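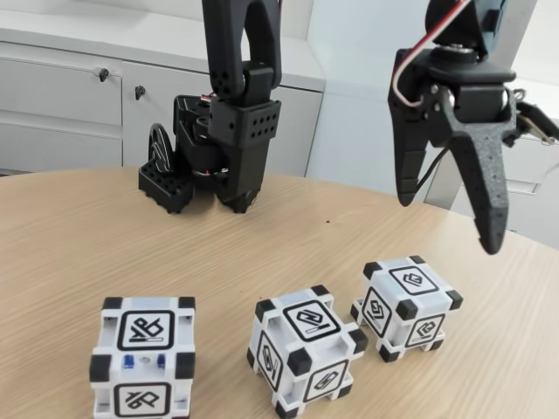
When does the new night bus between Nelthorpe and Tredholm start?

The first bus will leave Nelthorpe station in August, on a Sunday, at 11:40 pm, and after this the service will run every night of the week.

Bekarwood Coaches is pleased to announce a late service on the road between Nelthorpe and Tredholm, with stops at the hospital, the Jeon Street markets and the lower harbour. Until now the last bus on this road has left at 8:15 pm. People who finish work after that hour have been driving, sharing a taxi or waiting for a relative to collect them.

The company received more than 170 letters and emails on this matter during the public consultation. Many came from nurses and cleaners at the hospital, and also from kitchen staff at the harbour restaurants, whose shifts end when the kitchen closes. Several writers asked for a bus which leaves after the evening visiting hours, and the new timetable has been prepared with this in mind.

There will be 2 departures from each end of the route every night. From Nelthorpe the buses leave at 9:50 pm and 11:40 pm. From Tredholm they leave at 10:35 pm and at 12:25 am. The journey takes 35 minutes in normal traffic. On market nights the bus will use the bypass and will not enter Jeon Street before 11 pm — passengers for the markets should get off at the library stop and walk from there.

Tickets

The fare is the same as in the daytime. Weekly and monthly passes are accepted on the night service without any extra charge, and concession cards are valid at all hours. Passengers who do not have a pass can pay the driver by card or in coins. The drivers do not carry change for notes after 9 pm, and we ask passengers kindly to prepare for this.

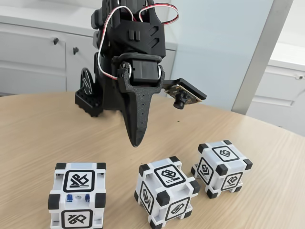 A pass can be bought at the Bekarwood office beside Nelthorpe station, which is open from 7 am to 6 pm on working days, or at the newsagent in the Tredholm arcade. Passes bought for the daytime service before August do not need to be exchanged.

Stops and safety

Lighting has been renewed at 4 stops along the route, among them the hospital stop and the lower harbour, where the shelter has also been moved closer to the pedestrian crossing. After 10 pm passengers may ask the driver to let them off between two regular stops, if the place is safe for the bus to pull over. The request should be made at least one stop in advance. This is possible only for getting off — the bus will pick up passengers at the marked stops only.

All vehicles on the night service have a low floor and a ramp at the front door. There is space for one wheelchair and one pram at the same time. Bicycles can be carried on the rack at the front of the bus, and folding bicycles may be taken inside when the bus is not full.

Neighbours of the depot

The buses will return to the Tredholm depot after 1 am. To keep the noise low for the people who live in the streets behind it, the vehicles will enter by the harbour gate and engines will be switched off immediately after parking. Washing and refuelling will be done in the morning, not before 6:30 am. Residents who are disturbed by the night operation can call the depot at any hour, and the call will be answered by the supervisor on duty.

The service will run for a trial period of one year. Passenger numbers will be published on the company's website every 2 months, together with any change to the timetable. Comments can be left at the office in Nelthorpe or given in writing to any driver.

Media enquiries: Bekarwood Coaches, Station Road office, Nelthorpe, during opening hours.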